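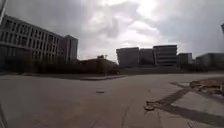
Cloud over the plaza at Tivside, one of our three study areas.

Where Does the Rain Go? Hard Ground and Soft Ground in Molbridge
Project report, Environmental Studies
Somkiat Khamphan
26 January 2019

1. Why I picked this

Last fall the path behind our school flooded twice, and both times the soccer field right beside it was fine. You could stand on the grass with muddy shoes and look at a path that had turned into a stream. I wanted to know why, and once I started reading I couldn't stop. Rain is so ordinary that I had never wondered what happens to it after it lands!

My main question was: how does the kind of ground in a neighborhood change what happens to rainwater? Under that I had two smaller ones. How fast does water soak into different kinds of ground in our town? And what could be changed at our school without spending much?

2. Background

When rain falls on a meadow or a patch of woods, a lot of it never reaches a stream, at least not right away. Leaves catch some of it. Some sits in little dips and evaporates later. The rest moves down between grains of soil, through worm holes and along old roots, and from there it can feed plants or sink deeper to the groundwater. This soaking in is called infiltration.

Asphalt, roofs and most concrete are called impervious, meaning water can't get through them, or hardly any can. Rain that lands there has to go sideways, and the sideways water is called runoff. It travels to a gutter, then a drain, then a pipe, and in most towns the pipe ends at a river or a treatment plant. Runoff gets there fast. A creek below a built-up area can rise much more sharply after a storm than a creek below a forest, even with the same amount of rain on both.

Runoff also carries whatever it finds. Road salt, drips of oil, dog waste, lawn fertilizer and bits of tire all get washed along. The first water off a street after a dry spell is usually the dirtiest and has its own name, the "first flush." I love that there is a word for this.

Soil isn't all the same either. Sand has big gaps and drains quickly. Clay has tiny gaps and drains slowly, and once it is full it acts almost like pavement. Soil that people walk or park on gets squeezed until the gaps close up. I didn't expect that last part to matter much, and it ended up being my favorite result.

3. Study areas

I chose three parts of town that are very different from each other.

Mahasneh is the older neighborhood near my home. The houses have small yards, there are big trees along the streets, and a lot of the driveways are gravel.

Prerberg is newer, with row houses, parking lots and strips of lawn between the buildings.

Tivside is the office district by the river. It has large buildings and wide paved spaces, and I expected it to be the hardest ground of the three.
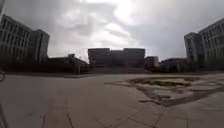 Paved open space at Tivside, with buildings along the far side.

4. How I did it

4.1 Mapping

I printed aerial maps of each area from the town website and drew a grid of squares on top. For every square I decided if the middle point was roof, road or other paving, gravel, grass, or planted bed. Trees were a problem because they hide what's under them, so I went and looked at those squares on foot and corrected the map in pencil. Then I added up the squares and worked out the share for each kind of surface.

My grid was pretty coarse. A narrow flower bed can fall between two points and vanish. If I did it over I would use smaller squares, but I would also want a helper.

4.2 Soaking test

For the soaking test I made a simple ring infiltrometer. It is a much grander name than it deserves! Mine was a large food can with both ends taken off. You push it a little way into the ground, pour in a measured amount of water, and time how long the water takes to disappear. The first pour always goes faster because the ground is thirsty, so I did a first pour to wet the soil and only wrote down the time of the next one.

The can doesn't go into pavement, so for paving I pressed a rope of modeling clay around the bottom edge to seal it. This worked on smooth slabs and leaked on rough asphalt. I have left the asphalt times out of my results because I don't trust them.

I only did paving tests on our own driveway and on the school grounds, with permission from the office. At Mahasneh and Prerberg I tested grass next to the sidewalk. At Tivside I did the mapping but no soaking tests.

4.3 Watching the rain

On wet days I took a notebook out and drew arrows on my maps to show which way the water was going. This is the part I would recommend to anyone. You need boots and a pencil (pen runs) and nothing else, and you start to notice that every street is slightly tilted. Curbs are little dams. Speed bumps are too. One driveway in Mahasneh sends its water neatly around a rose bush and straight into the neighbor's garage.

5. Results

5.1 Maps

Tivside had the most hard surface, as I guessed: almost 71 percent of my grid points there were roof or paving. Prerberg came next and Mahasneh was last, but Prerberg and Mahasneh were closer together than I thought they'd be. The old neighborhood has more roofs and sheds tucked into the back yards than you would believe from the street. Prerberg has its big lawns, which pull the number down.

5.2 Soaking

The fastest ground I tested was under the hedge by our school library. The water was gone before I had properly started the timer, and I had to repeat it with a bigger pour. There are years of old leaves there and a lot of worms.

The slowest grass was on the shortcut that everyone takes across the corner of the Prerberg lawn. It still looks like grass, sort of, but the water just sat in the can. A few steps away, on lawn that people don't walk across, the same amount soaked in easily. Same soil, same lawn, same afternoon. I did that test again the next week to be sure and got the same pattern.

Gravel was mixed. The loose gravel on our own driveway drained well at the edges and badly in the two tire tracks, where it has been packed down with fine dust. I had put gravel on my list as "soft ground" at the start, and I don't think I can call it that anymore.
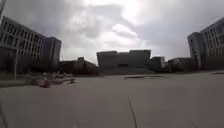
Tivside again. The large roofs count as hard ground on my maps too.

5.3 How much water is it?

This calculation surprised my whole family when I read it out at dinner. One millimeter of rain on one square meter is exactly one liter. So if you know the size of a roof you can work out how much water it catches, and you hardly need any math beyond multiplying. Our school gym roof would catch 1,146 liters from just 2 millimeters of rain. Two millimeters is a drizzle! You might not even put your hood up.

A little of that would stay on the roof as a film of water, or evaporate, so the amount coming down the pipes is somewhat less. It still explains the path behind the school. Both gym downspouts let out onto the asphalt at the top of that path, and my arrows from the wet days all start there.

6. What could be changed

I looked up what other towns do and sorted the ideas by how hard they'd be for us.

Easy: turn the two gym downspouts so they empty onto the grass bank and not onto the path. The bank soaked up water well in my tests. It would need a few flat stones at the bottom so the soil doesn't wash out.

Medium: a rain garden. It is a shallow dip planted with things that don't mind wet feet one day and dry soil the next. It fills during a storm and empties over a day or so. There is a low corner by the bike racks where water already collects, so half the digging is done.

Hard: swap some of the parking lot for permeable paving, with gaps or pores that let water through into a stone layer below. It needs to be cleaned now and then or the gaps clog, and it costs a lot more than the other two.

For big paved places like Tivside, the most common ideas I found were tree pits that take in water from the surrounding slabs, and storage tanks under the paving. Both keep the open space usable for people. I don't know what is already under the ground at Tivside, and I would really like to find out.

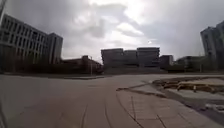 7. What went wrong and what's next

The can bent. I hit a root with it at Mahasneh and it was never quite round again, so my later soaking times may be a bit off compared with the early ones. A piece of steel pipe would be better.

I also did nearly all the tests in cold weather. Cold water moves through soil more slowly than warm water, and frozen ground hardly takes in any. My results compare places with each other, but they don't say how fast any of them would drain in July.

In February I'm going to show the downspout idea to the school office along with my arrow maps. If they say yes, I want to repeat the wet-day drawings afterward and see where the arrows go. I have also started a second set of soaking tests on the Prerberg shortcut, with one small patch loosened with a garden fork and one left alone. The forked patch is already draining faster, but I've only tested it once so far.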